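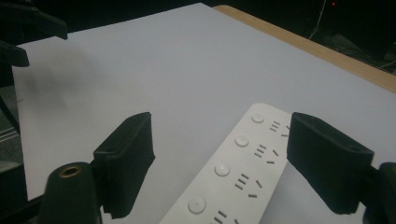 一排圆按钮的幸福
一条排插，一张木桌，和一场拖了很久的理线工程

文／奥里亚娜·哈拉（Oriana Jara）

我得先承认，我喜欢排插。喜欢到什么程度呢，去别人家做客，主人领着看阳台、看新换的窗帘，我的眼睛总往桌子底下溜。那里面才藏着一家人真正的日子：谁的充电器最多，谁舍不得扔旧台灯，谁家的路由器和鱼缸气泵挤在同一处，全都写着呢！

所以编辑部问我这一期“家中小物”想写什么的时候，我连想都没想。前几期写过砧板、晾衣绳和门后的挂钩，大家都很给面子，来信很多。轮到排插，同事法昆多·亚涅斯（Facundo Yáñez）却从屏幕后面探出头来，问我是不是认真的。认真的。白色的，边角圆圆的，壳子泛着一点光，侧边一列圆按钮，每个按钮中心还有一个小点。我把这样一条白排插斜着搁在一块白板上看了好久，白上叠白，越看越觉得好看，像一块还没写字的糕饼。

那块白板底下是一张浅色木桌，而木桌正是整件事的起点。

桌子底下的那团东西

木桌是我搬到格雷卢姆布里奇（Grelumbridge）以后买的第一件家具。淡淡的木色，桌面够大，能同时放下稿纸、缝纫机和一碗面。我在桌上工作，也在桌上吃饭，过年的时候在桌上包饺子。桌上什么都有，桌下便也什么都有：台灯的线，打印机的线，音箱的线，手机的线，平板的线，电动螺丝刀的充电座，还有一根怎么都找不到另一头的黑线。

这些线全部汇到墙角的一条旧排插上。旧排插只有一个总开关，装在靠墙那一端，关一次要趴下去，脸贴着踢脚线，伸长了手去够。你可以想象我有多久没关过它。

后来有一阵子我天天在家写稿，椅子的轮子三天两头碾到线。先是台灯灭了，再是音箱哑了，最后是打印机在印到一半的时候断了电，纸卡在里头，上半页是字，下半页是空白。我蹲下去看，看见那团东西，灰扑扑的，像谁把一碗隔夜的粉丝倒扣在地上。

我当场决定把它拆了。全部拆了，重新来。

日历上那天是2020年8月3日，我在页边写了两个字：“理线”。还画了一个圈。

先把所有东西搬上桌

理线这件事，最爽快的部分在最前面：拔。把电停了，一根一根拔出来，抖一抖，擦一擦，全堆到桌上。这里我要特别推荐在桌上铺一块浅色的板子。我用的是一块哑光的大白板，原本是拍缝纫小样时垫在底下的，铺开以后几乎把桌面盖满，只剩木头的一道边露在外头。黑线放上去，一目了然；白线放上去，影子也清清楚楚；掉下来的小螺丝、碎扎带、不知哪年的饼干屑，全都无处可逃。

我把东西按“还在用”和“不认得”分成两堆。“不认得”那一堆高得让人难为情。

有一根线，一头是圆孔，一头是我从没见过的扁口，我对着它想了一整个下午茶的时间，最后想起来是从前一台小收音机的，收音机早送人了。有一个充电头，上面的字已经磨得看不清。还有一只定时插座，转盘式的，拧起来咔咔响，手感好得不得了，我一点也不记得自己买过它，高兴得像在旧大衣口袋里摸到零钱。

清点下来，桌下一共有21件用电的东西。21件！我是一个人住。

法昆多听了这个数字，当晚回家也数了自己的，第二天发来一条消息，只有一个捂脸的表情。他不肯说是多少。

去弗勒尼斯看人修排插

要换新的，总得先弄明白自己要什么。我去找了何塞菲娜·拉戈斯（Josefina Lagos）。她在城东开一间小电器维修铺，叫弗勒尼斯（Flernis），门脸窄，进去却很深，两边的架子顶到天花板，上面全是等人来取的风扇、电饭煲和吸尘器。店里有一只收音机一直开着，放的是戏曲，她干活的时候会跟着哼，哼到拖腔的地方手上的螺丝刀就停一停。

我说我想写排插，她眼睛一下就亮了。她从柜台底下拖出一只纸箱，里面全是拆开的排插，有的发黄，有的烤得起了泡，有的看着完好，翻过来背面一大块焦斑。她一条一条给我讲，讲得飞快，我笔都跟不上。

“你看这里，铜片，”她把一条剖开的排插推到我面前，用镊子尖点着，“好的排插，铜片是一整条通下来的，宽，厚，夹得紧。插头插进去，你手上能觉出那个劲儿。差的呢，几截铜片用细线焊起来，插几次就松，一松就热。”

我把插头插进去又拔出来，插进去又拔出来，真的能觉出来！紧的那条像有人在里面轻轻握了你一下，松的那条晃晃荡荡，像进了一间没关门的屋子。从那以后我每到一处都忍不住要试，在旅馆试，在图书馆试，在我姨妈家试（姨妈以为我在找充电器，翻箱倒柜给我找出来三个）。

然后我们说到按钮。

有的排插只有一个总开关，有的每一路都有自己的开关。开关又分好几种：翘板式的，像小跷跷板，一头高一头低；拨杆式的，现在少见了；还有圆的按压式，按下去，再按弹起来。何塞菲娜最偏爱圆按钮，她说圆的好找，闭着眼睛伸手到桌下，指尖一碰就知道在哪儿。翘板开关的好处是能看出开和关，一眼扫过去，高低不一。两边各有拥护者，她店里的老主顾为这个还拌过嘴。

“我自己家里呢，床头用圆的，厨房用翘板，”她说，“床头是摸着关的，厨房是看着关的。”

我把这句话原样抄在了本子上，后来布置家里，几乎就是照着它来的。

她还教我听声音。好的按钮按下去，声音是短的、实的，“嗒”的一下就收住。声音发散，或者按下去觉得里面有沙子，就要小心了。她让我闭上眼睛，自己在柜台后面挨个按给我听，嗒，嗒，嗒，咔哧。“这个就不行。”那个下午店里来了两位取风扇的客人，站在旁边也跟着闭眼睛听，听完了都说第四个不行。

一列按钮，各管各的

为什么我这么迷恋分开控制的排插？大概要怪我小时候住的房子。

那房子是老式的，客厅一进门有一块木头面板，上面一溜黑色的圆开关，管着客厅、走廊、院子和楼梯。外公每晚睡前要去“巡灯”，他站在那块板前面，一个一个往下按，院子黑了，走廊黑了，楼梯黑了，最后客厅也黑了，只听见他的拖鞋声慢慢走远。我总是躲在被子里听那几声响，听完就睡着了。

所以当我第一次在桌边按下自己那条排插上的按钮，台灯关，音箱关，打印机关，一路按过去，我简直要笑出声来。这就是我的“巡灯”啊。

说点实际的。分开控制最大的好处，是不用为了关一样东西而拔插头。打印机一个月用不了几次，让它一直通着没有什么意思；台灯天天用，路由器一刻不能停。放在一条只有总开关的排插上，只好大家同进退，要么全开，要么全关，结果当然是全开着。一路一个开关，打印机就能安安静静地歇着，等你想起它来。

另一个好处是查毛病。有一阵我的音箱总有嗡嗡的底噪，我怀疑音箱，怀疑线，怀疑楼上的邻居。何塞菲娜叫我回去把别的几路挨个关掉，再挨个打开。我照做，关到某只充电头的时候，嗡嗡声一下子没了。就是那只字都磨光了的充电头！它在我桌下嗡了不知道多久，我居然一直给它供着电。

当然也有人嫌麻烦。法昆多就是，他说家里开关已经够多了，不想再多一列。我请他来我家吃面，吃完让他关一次灯，他按了一遍，又全部按开，再按了一遍。走的时候他问我是在哪儿买的。

买的时候看什么

答案是加里多（Garrido），一家开了很多年的五金行，离我家走路就能到。我喜欢在五金行买排插，胜过在网上买，道理很简单：可以摸，可以按，可以掂。

掂很要紧。两条看起来差不多的排插，拿在手里分量可以差很多，分量里有铜，有线芯，有外壳的厚薄。当然也有人在壳子里塞配重，所以光掂还不够，要翻过来看背面的字。额定电流，额定电压，最大功率，还有认证标志，字应当清楚，摸上去最好有凹凸，一擦就掉的油墨我是不敢买的。

店里负责电料柜台的菲德尔·乌略亚（Fidel Ulloa）是个说话极慢的人，慢得让人着急，可是句句都值得等。我问他线要多长，他想了半天，反问我：“从墙到桌腿，你量过没有？”

没有。我空着手就来了。

他让我回家去量。我回去一量，从墙上插座沿着墙根绕到桌腿，再爬到桌板底下，比我以为的长出一大截。要是按我原来的想法买，线会绷得笔直，悬在半空，刚好在脚踝的高度。买长了也麻烦，多出来的部分要盘起来，盘得紧了散热不好。所以请你也去量一量，沿着线真正要走的路去量，拐弯的地方都算上，再稍稍放一点余量。一卷软尺，几分钟的事。

孔位的间距我也是在那里学会看的。从前我只管有几个孔，买回家才发现充电头一个比一个胖，插一个挡两个。菲德尔的柜台上放着一只铁盒，里面装着各种块头的旧充电头，专门给客人试插。我把自己最胖的那个也带去了（平板电脑的，方方正正像块豆腐），一条一条试，试到满意为止。他就坐在旁边看着，偶尔递过来一个更胖的：“再试试这个。”

还有一样，颜色。电料柜台上的排插大多是白的，也有灰的、黑的，偶尔有一条薄荷绿。白的会脏，这没错，可白的也最容易看出问题。哪里发黄了，哪里有一圈焦痕，白壳子上一眼就能发现，黑壳子能瞒你好久。何塞菲娜那只纸箱里烧得最厉害的几条都是深色的，主人一直没瞧见。我听了以后，二话不说选了白的。

关于那个2000

写到这里必须严肃一小会儿，请大家多担待。

我家有一只电热水壶，底座上写着2000瓦。从前我图方便，赶稿的时候把它端到桌边，插在同一条排插上，旁边是台灯、打印机、音箱和一堆充电头。冬天再加一只小暖风机，脚边热乎乎的，舒服极了。

我把这件事当作趣事讲给何塞菲娜听，她没笑。她拿过我的本子，把几样东西的功率一行一行写下来，在底下画了一道线，把和写在线的下面，又把排插背面的最大功率写在旁边，然后把本子推回给我。我看了一眼，耳朵都热了。

所以规矩很简单：热水壶、暖风机、电熨斗、电饭煲这些会发热的家伙，请让它们单独插到墙上的插座去。桌边的排插留给灯、屏幕、音箱和充电头。排插上面不要再接排插，一条接一条像开火车一样，看着痛快，最前头那条可受不了。排插不要压在地毯底下，不要塞进抽屉里关严，不要放在会被拖把碰到水的地方。插头摸着烫手，马上停用。外壳有了裂缝，也停用，胶带不算修好。

另外，拆壳子这件事请交给何塞菲娜那样的人。我们在家要做的，就是看、摸、闻，还有舍得换。我那条旧的，用了多少年我已经说不上来，翻过来一看，有一个孔边上微微发黄。它现在也在弗勒尼斯的那只纸箱里，成了教材，何塞菲娜说它很典型，我竟有点骄傲。

上墙，上桌，还是落地

新排插买回来，第一个晚上我就把它放在白板上，左看右看，迟迟不想装。放在哪里呢？

落地最省事，也最容易积灰。我从前就是落地的，结果你已经知道了。

上桌最方便，伸手就到，按钮清清楚楚摆在眼前。缺点是线也跟着上了桌，桌面看起来就忙乱些。我后来给缝纫机那一头留了一条上桌的，缝东西的时候灯和机器常常要开开关关，按钮就在手边，实在顺手。

挂在桌板底下，是我最终给主力排插选的位置。这个主意来自埃尔玛丽·乔克（Elmarie Chauke），她替人做家居收纳，给小公寓理过的线超过400户，最懂桌子底下的事。她来我家看现场，进门先脱外套，接着就躺到地上去了，整个人滑进桌子底下，像修车师傅那样。声音从底下传上来：“哎呀，你这张桌子太好了！横梁在后面，前面全是空的！”

我也滑了进去，和她并排躺着，两个人对着桌板的背面讨论了很久。桌板背面的木头颜色比正面还要浅些，有一块铅笔写的记号，大概是做桌子的师傅留下的。我在这张桌子上吃了那么多碗面，这是头一回见到它的肚皮。

埃尔玛丽的建议是这样的：排插装在桌板底下靠后的位置，离边缘大约一只手掌远，按钮朝着坐的人，手从桌沿探下去，手腕一弯就能碰到。太靠前，膝盖会撞；太靠后，又要钻桌子。她让我坐在椅子上，闭着眼睛把手伸下去，停在最舒服的地方，她就在那个地方贴一小块纸胶带。“你的手比尺子准。”她说。

固定用的是一只金属网托架，牌子叫卡西科（Casico），两头拧在桌板背面，排插平放在里面，多余的线也盘在旁边，松松的，四面都透气。网格的空隙还能穿扎带。我原本想用双面胶，被她拦下了，她见过太多在夏天半夜掉下来的排插，哐的一声，一家人都醒了。

木桌的朋友要注意螺丝的长度，先量桌板的厚度，再挑螺丝，不然桌面上会冒出一个尖来。我们拧之前在螺丝上缠了一圈彩色胶带，拧到胶带就停，一个都没有穿。拧的时候我负责在下面扶着托架，她负责拧，嘴里还叼着两颗，说话含含糊糊的，我只听懂了一句“别松手”。

给线排队

排插有了家，接下来轮到线。这一部分埃尔玛丽讲得最起劲，我也听得最起劲，我们中间连茶都忘了喝。

她把线分成“常住”和“来客”。常住的线，比如台灯和打印机，接好以后就很少动，可以走远路，贴着桌腿，绕到背面，用扎带固定得规规矩矩。来客的线，比如手机和平板，天天拔来拔去，要走近路，线头得停在桌沿上随手能拿到的地方，最好有个小夹子夹着，免得一松手就滑到地上去。把这两种分开，桌下一半的混乱就消失了。

扎带她只用魔术贴的。塑料扎带漂亮，利落，可是一旦要换线就得剪，剪的时候稍不留神连线皮一起剪了。魔术贴撕开再贴上，随时反悔。她从包里掏出一整卷，黑的、灰的、橘色的，我挑了橘色，她立刻说好，说在桌子底下暗暗的地方，橘色看起来像一盏一盏的小灯。

然后是标签！我最爱的一步。每根线靠近插头的地方贴一小截纸胶带，写上名字。我本来打算老老实实写“台灯”“打印机”，写着写着就玩起来了，音箱那根写了“歌”，缝纫机那根写了“哒哒哒”，路由器那根写的是“千万别拔”，还描粗了。按钮旁边也可以贴，贴很小的一点颜色就好，红点对红线，绿点对绿线，摸黑按错的时候就少了。

朋友来家里看到这些标签，没有一个不笑的。笑完了都要问胶带是哪里买的，我抽屉里的那几卷已经被要走了一半。

线的长短也值得花点心思。桌下最占地方的，往往是那些比实际需要长出许多的充电线，它们蜷在那里，一圈压一圈。我把几根太长的换到了沙发边，短的换到桌上来，没花一分钱，只是让它们换了换住处。沙发边的人从此不用歪着身子看手机，桌下也空了。

至于那堆“不认得”的线，我装进一只饼干盒，盒盖上写了日期，放到柜子顶上。埃尔玛丽的办法是：到了明年一月，如果一次都没有打开过，就整盒送去回收点。我同意了，可是那只咔咔响的定时插座，我悄悄拿了出来。它现在管着阳台上的一串小灯，天擦黑的时候自己亮起来，转盘走动的声音细细的，要把耳朵凑近才听得见。

桌子以外的地方

桌子理好以后，我停不下来了。家里别的角落，我也一处一处看过去。

床头最需要圆按钮。何塞菲娜说得对，床头是摸着关的。我在床头柜侧面装了一条短的，台灯一路，手机一路，冬天的电热毯我请它去墙上插座单住。半夜醒来，手垂下去，指尖碰到按钮，灯就亮了，连眼睛都不必先睁开。

厨房我是和妈妈打着视频商量的。她坚持厨房的台面上根本不该放排插，有水，有油，有热锅。她说得在理。我最后请电工在台面上方多装了墙插，翘板开关的，离水槽和灶台都远远的，每样小家电各归各位。烤面包机早上用完，啪，关掉，干干净净。

电视柜后面是最难的一处。柜子重，墙角窄，手伸进去像在掏鸟窝。我学埃尔玛丽的样子躺在地上研究了一番，发现柜子背板上有个走线孔，从来没有用过，孔上还盖着出厂时的小圆片。把圆片一推，“噗”的一声掉进去，线就从那里规规矩矩地出来了。这孔在那儿等了我那么多年！

玄关呢，放了一条只给来客用的。朋友进门，手机没电了，往鞋柜上一搁就能充。这条排插旁边我摆了一只浅碟，装钥匙和零钱，大家充电的时候顺手掏口袋，走的时候顺手拿走，比从前好找多了。

保养这件小事

我给自己定的规矩是每个月看一回，选在洗窗帘之后、倒茶之前的那段空闲里。先把总电停掉，拔下插头，用干的软刷子把孔边的灰刷一刷，再用拧得极干的布擦外壳，最后用干布过一遍，等彻底干透了再通电。喷雾清洁剂我是不用的，水汽钻进孔里，谁知道会停在什么地方。

按钮周围那一圈细缝最会藏灰。棉签太粗，牙签太硬，我试来试去，最合用的是一支旧的眉刷，毛短短的，斜着扫一圈，灰就自己跑出来了。擦的时候顺便每个按钮都按几下，听听声音，嗒，嗒，嗒，要是哪一个忽然哑了，或者按下去弹不上来，就记在本子上，赶紧去弗勒尼斯问一问。

不用的孔，家里有小孩的可以盖上保护盖，或者一开始就挑带保护门的。我外甥来的那个周末，我把所有的孔都检查了一遍，结果他对孔毫无兴趣，只对按钮有兴趣。我索性拔了一条新买的、没通电的给他，他坐在地板上按了足足半个上午，给每个按钮都起了名字，有一个叫“船长”。

读者来信里的几个问题

预告登出去以后，陆续收到不少来信，挑几个问得多的在这里一并回答。技术上的部分都请何塞菲娜过了目。

有人问排插能不能竖着贴在桌腿上。可以，固定牢就行，竖着还不容易积灰。按钮那一头朝上，弯腰的幅度小一点。桌腿如果很细，就选窄一些的款式，别让它从旁边凸出来绊脚。

有人问带USB口的值不值得买。看你充什么。只给手机、耳机充电，很方便，桌下能少几只胖充电头。要给笔记本电脑充电，就得看清楚标的功率够不够，不够的话充得慢，人会急。

有人问指示灯晚上太亮怎么办。这个问题我太懂了！我床头从前那条，一亮灯满屋子都是红的。可以挑不带灯的款式，已经买了的，在灯上贴一小片半透明的纸胶带，叠两层，光就柔了。别贴到按钮的缝里去。

有一位住校的读者问，宿舍桌子不能打螺丝，该怎么挂。埃尔玛丽推荐夹在桌沿上的那种夹式托架，拧紧旋钮就能固定，毕业了拆走，桌子上什么痕迹也不留。夹的地方垫一小块毛毡。

还有一位读者寄来了自己画的桌底图，七种颜色的彩铅，每根线一个颜色，连拐弯的弧度都画出来了。她说画完以后舍不得动手，觉得画比真的还好看。我把它贴在了编辑部的墙上，法昆多每次路过都要停下来看。

几位被我叨扰过的人

弗勒尼斯的何塞菲娜近来在店门口摆了一张小凳，谁家的排插拿不准，都可以带去给她听一听。记得带上插头最紧和最松的各一条，她喜欢比着讲。

加里多的电料柜台在进门右手边，试插用的铁盒就放在柜台上。菲德尔请我转告大家，来之前先量好。

埃尔玛丽的预约排得很满，不过她答应下一期来给我们写冰箱顶上的那块地方。我家冰箱顶上现在有一只汤锅、两本电话簿和一顶草帽，她已经看过了，笑了好一阵。

我的白板还铺在木桌上，没收。这一期的稿子就是在上面写完的，写到这里天已经黑了，我要去巡灯了。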